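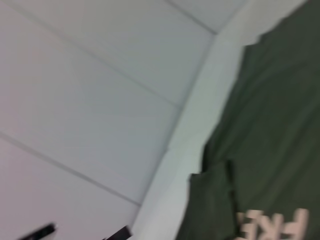
White panels, seams running on the diagonal.

Dye room notebook, September, Friday

Continuing with the olive on cotton for the Rumach order. The aim is still a dull green that holds up in the wash and matches from batch to batch. The last batch came out streaky and too brown on one side, so most of today went into finding out which step is to blame. My money is on the scour.

Cloth is the Griffiths cotton, the plain weave, not the twill. It comes with sizing in it and they don't say what kind. I cut a 200 g lot from the middle of the roll, well in from the selvage, and overcast the raw edges before it went anywhere near water. The last lot frayed and the threads wrapped around everything.

Scour

Filled the tall pot with 3,000 ml of tap water and used Flerner powder at the rate on the tub. Previously I had been going light on it. Brought the pot up slowly and held it at a simmer with the lid on until after lunch. The water was the color of weak tea when I took the lid off, which for supposedly prepared cloth is a lot. Poured it out, rinsed, filled again and repeated with half the powder. Second water was nearly clear.

Drop test on a corner once it was dry: the drop went in as soon as it touched. Did the same on a scrap from the old batch that had never been dyed, scoured my old way, and the drop sat there in a bead before it spread. I'm satisfied that the old scour was short. Both scraps are stapled to the facing page. Note for whoever reads this next: do the drop test on dry cloth at room temperature, and do it in more than one place.

Mordant

Tannin first, then alum. Used the gallnut extract, strained through a coffee filter. I let the cloth stand in the tannin with the heat off and moved it every so often with the glass rod. It picked up a light beige, even across the whole piece as far as I can tell under our lights. Squeezed it out and didn't rinse.

Dissolved the alum in 900 ml of hot water in the jug, then added that to the bath. Last time I put the alum in dry and there were still grains on the bottom at the end, so some of the cloth was getting more than the rest. That could also account for streaks. I changed two things at once, I know. If the batch comes out even I'll have to run one with the long scour and dry alum to separate them.

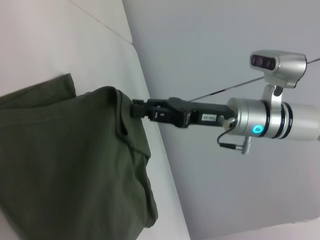

D. Petrosky
Dye room technician

Dye bath

Weld, chopped and simmered in a mesh bag, same jar as last month. There's enough for one more lot this size and then we are into the new delivery, which has more stalk in it and will probably be weaker. Someone should run a strip of it before we promise anything.

Added a pinch of chalk to the bath. Kaltdale water is soft and weld is flat in soft water. With the chalk in, the yellow jumped. I took the cloth out when it had stopped getting darker between checks. Strong, slightly greenish yellow, no streaks. Rinsed a strip and kept it for the book.

Temperature crept up on me once while I was on the phone. The bath didn't boil but it was closer than I like, and I know weld goes brownish when it's cooked. The strip I cut before and the strip I cut after look the same to me by the window. Somebody with better eyes is welcome to disagree.

Iron

Iron at 2 percent on the dry weight of cloth, dissolved separately, in its own bath in the iron bucket. Please keep using the bucket with the red tape for this and nothing else. I found it drying upside down on the shelf with the mordant jugs and had to wash the lot.

The change from yellow to olive is quick. The trick is having the cloth fully wet and open when it goes in, and moving it right away. I put it in all at once, pushed it under, and turned it continuously. No folds left sitting above the surface. On the last batch I had it bunched up at the start while I looked for the timer, and I now think that was the brown side.

Pulled a strip early, another in the middle, another at the end. The early one is a yellow green, closer to moss. The middle one is the closest to the customer's swatch. The end one is darker and has lost some of the yellow. All are on the facing page with the swatch beside them. Next time stop at the middle.

Rinsed until the water ran clear, neutral soap, rinsed again. Hung in the back, away from the window, pegged along one edge only so there's no line across the center.

Things to sort out

The small scale drifts. It read differently before and after I moved it off the bench by the extractor fan. I did all the weighing in the quiet corner after that. For the iron it matters, for the weld it doesn't much.

The pH strips are past their date. The colors on the pad no longer match anything on the card at the alkaline end. Order more.

The good thermometer is back but the clip isn't.

We are out of the wide mesh bags. The narrow ones pack the weld too tightly and the middle of the bundle stays dry for a long time. I split today's weld over a pair of them and that was all right.

Wash test

Strips cut and stitched to white cotton and white wool, ready for the machine. I'll run them on the warm program with the ordinary detergent, because that is what the customer will do whatever the label says. A second set is going in the window half covered with card. Weld over iron is usually decent in light and I don't expect trouble there. The wash worries me more. If the green shifts toward gray, the detergent is stripping yellow and leaving the iron, and we may need a neutral detergent on the care label after all.

I also want a rub test, dry and damp, before any of this is sewn. Iron that hasn't been rinsed out properly will come off on a white collar.

For the next run

Same cloth, same weight, long scour, alum dry into the bath as before, everything else unchanged. Stop the iron at the middle strip. Lay out timer, rod and bucket before the cloth comes out of the yellow. Write the weld delivery on the strip label this time, since on the older pages I can't tell which jar I was using.

Pot scrubbed, bath strained and poured off, weld residue in the compost bin. The cloth is still hanging. Leave it where it is until it's dry all the way into the seams.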